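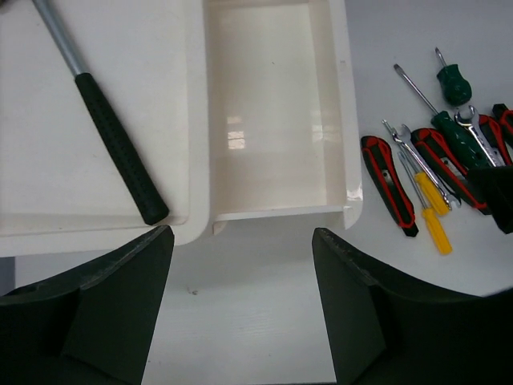 A hammer on a tray. The grip is black rubber with small dots.

Why does a hammer have a rubber grip?

A hammer has two main parts, the head and the handle. The head hits the nail. The handle makes your swing longer, so the head moves faster.

Each hit sends a shake, called vibration, back up the handle. Rubber is soft and soaks up part of it. Rubber also creates friction - the force that stops things from sliding. Raised dots or ridges give your fingers more to hold.

Try it: rub your thumb on a smooth spoon, then on an eraser. Which one slides more easily?

Text: Vira Prokopenko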